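Participants wanted: gripper safety sessions at Lavico

In January one of our hand-held grippers did not open when the trigger was released, and it kept a participant's fingertip for some seconds. The finger was only bruised, but we stopped all sessions and changed the return spring on every tool.

We now look for 6 adults for 2 hours each. You will pick up and put down light household things, and tell us at once when the grip feels slow or stiff.
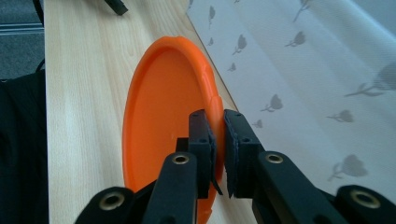

Long sleeves must be rolled up, and rings stay at home. You may stop at any moment – you are paid the full 142 euros also then. Payment comes from Finance at the end of the month. Write to us before 7 in the evening.

Contact Lavico | Deschamps building | Back to top

Comments

flullell: Is it possible for left-handed people?

Lavico: Yes, the tool is the same for both hands.

flullell: Thanks, I have written to you.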